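Budgeting a two-arm cell for towel folding: what am I leaving out?

Asked by Adom Quansah, 2023-07-23
Tags: dual arm, grippers, budgeting, textiles

I'm putting together an equipment request for a bench cell that folds hand towels. Two arms on a fixed table, one parallel gripper each, one towel at a time. Throughput is not critical. My draft has the arms, two grippers, a table, a controller PC and an overhead camera. The arm quote from Zernside is firm until the end of the month. Everything else is my own guess, and purchasing will not let me come back for a second request this year.

The towels are ribbed terry, fairly thick. What do people forget to put on the list? Is it worth paying for force sensing at the wrist?

2 answers

Akosua Eshun
Accepted answer

Start with the fingers. Stock fingers on most electric grippers are too thick to get under a terry edge lying on a smooth table. Budget for at least 2 extra finger sets per gripper and expect to discard the first design. We allowed 300 dollars for printed and machined fingers and spent it all by May.

Second, cabling. If the gripper cable runs outside the arm, it needs slack for full wrist rotation and a clamp so that the connector takes no load. Put spare cables on the same order. Ours were a separate line with a lead time of 52 days, and the cell stood still for most of that. 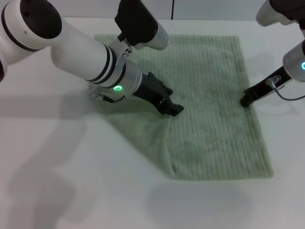 Third, the table. Terry slides on a smooth top when one arm pulls and the other is only pressing down. A thin silicone mat fixes this and costs very little, but choose the color with the camera in mind. Pale towels on a white top segment poorly, and the arms throw soft shadows that get read as fabric edges. Add a second diffuse light on the opposite side.

Force sensing: with position control only, you set a press height per towel type and retune when the stock changes. A doubled flap is thicker than a single layer, so one height will not suit both. If your arms report usable joint torque, try that before buying wrist sensors. Ask Zernside for the contact threshold in writing. Ours would not register anything below 19 N, too coarse for this.

Also list: mounting plates, emergency stop wiring, risk assessment, a box of identical towels. They change with washing and you will want unwashed ones for comparison.

Comment from Adom Quansah: Thanks. Would you order the mat up front or wait?
Reply from Akosua Eshun: Up front. Get two thicknesses.

Clallero
Answer

get the quote from Ekedlow too, they bundle the grippers. Don't know about towels, we do cartons. Check whether the controller license covers both arms, ours was per arm and it wasn't on the first page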